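Hernimton traders' group: the night road is open again, and we couldn't be happier
Press release, January
By the Hernimton Market Traders' Association press desk
14 shares | 3 comments

I've been wanting to write this one for weeks! The road between Hernimton and Sistska, shut after dark following the run of armed hold-ups near the Zeleke bridge, is open to traffic at all hours again.

For those of us who sell at Sistska, the closure was miserable. It meant loading up at 9 in the evening, sleeping at the depot and setting off at first light with everyone else (and their goats). We lost 11 weeks of early trade that way, and I know stallholders who gave up altogether.

The police have now put 6 patrol posts along the stretch, and the district office has promised lamps as far as the Lemov turning. We asked for both in our petition, which 600 of you signed – thank you, thank you!

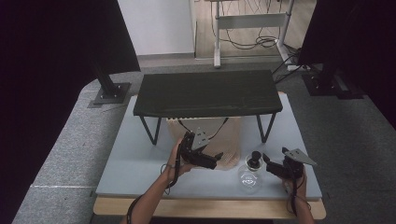 I'd still ask drivers to travel in pairs if they can, and to ring the nearest post if they see a barrier that looks wrong. Please don't stop to argue with anyone at it. The numbers are pinned up at the market gate, and I'll happily read them out over the phone if you can't get there. We're also pushing for the Zeleke post to be staffed all year, and I'll write again when we have an answer.

Contact: press desk, Hernimton Market Traders' Association
Back to top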